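The Long Road to a Cup of Coffee

Flumbridge has had a shared workshop for as long as I've lived near it, in the old seed warehouse behind the station, and for most of that time I thought of it as the place where people went to mend chairs. There is still a good deal of chair mending. But on the upper floor, past the lathe and a kettle that takes an age to boil, there is now a pair of robot arms bolted to a table, and since the spring I have been going up on Wednesday evenings to help teach them to make coffee.

I should say at once that I came to this with no training at all. I used to write about gardens. The project is called Dranov, after a village one of the founders once got stranded in for a night, and it has a rule I liked from the start, that anyone who pays the monthly subscription may have a go at the controls. My first go lasted three minutes and ended with a capsule under the radiator. I went home delighted and signed up for the rest of the year.

The arms came second-hand from a packaging firm in Irnberg that was closing down one of its lines, and they arrived in two crates with a bag of bolts and no manual whatsoever. We paid £300 for the pair, and I'm told the delivery cost very nearly as much again. It took until the end of the winter to get both of them moving, and even then the left one had a habit of stopping halfway through a reach, as if it had remembered something it had left on the stove.
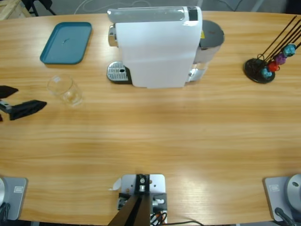 Coffee sounds like such a small thing to ask, and I suppose that's why we picked it, but I have come to think of it as a whole morning's worth of jobs folded into one. A glass has to be fetched and set down under the spout, a capsule has to go in, the button wants pressing, and then the glass must travel to wherever the drinker is waiting. The glass is my department. It's a plain clear one, and against the honey-coloured wood you can hardly make it out apart from the rim, so I sympathise with the left gripper, which has to bring its two black fingers in low over the table and close them on something that barely seems to be there. We talked about switching to a mug and had quite a heated evening over it. The glass won.

The capsules are a different sort of trouble. They clip along thin rods on a stand over to the right, and the fingers have to pull hard enough to free one without squashing it — a matter of feel, if you're a person, and of very patient adjustment if you aren't. We tried softer finger pads from Aebischer, the rubber people down on the industrial estate, who let us rummage through their offcuts bin for nothing. Those helped enormously. By the last session in June the logbook stood at 404 attempts, of which 105 had ended with coffee in the glass, and whoever wrote that up had drawn a small star beside it.

What I enjoy most is how slow it all is. You nudge a position by a hair, run the whole thing again, watch, mutter, and nudge it back, and meanwhile somebody downstairs is sanding and the whole building smells of pine. I've had some of my best conversations this year standing beside that table with a spanner in my hand (I'm trusted with the spanner now!).

The plan is to have it serving visitors at the open weekend in September, with one of us standing close to the stop switch. Before then the cables need tidying, and I have promised to learn how to tighten the left wrist properly, so that's my August spoken for.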